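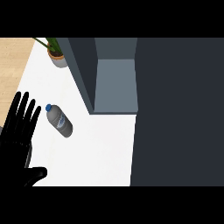
Plastic bottle with a blue cap, on its side on a white surface.

Questions about the Skelluncombe parish merger

Is the merger final?
The diocese says so. The decree takes effect 01/07/2024, though we have yet to see a signed copy.

Will Dasmont church close?
"No plans at present," which is what Hornora heard before its doors were locked in October.

Were parishioners consulted?
A survey went to 400 households. Roughly 200 came back. The results remain unpublished, so treat any claim of "strong support" with caution.

Who gets the Kokkinos bequest?
It was left to Dasmont. The diocese calls it "shared". Ask for that in writing.

Can we appeal?
Yes, in writing, to the bishop first. Keep a copy.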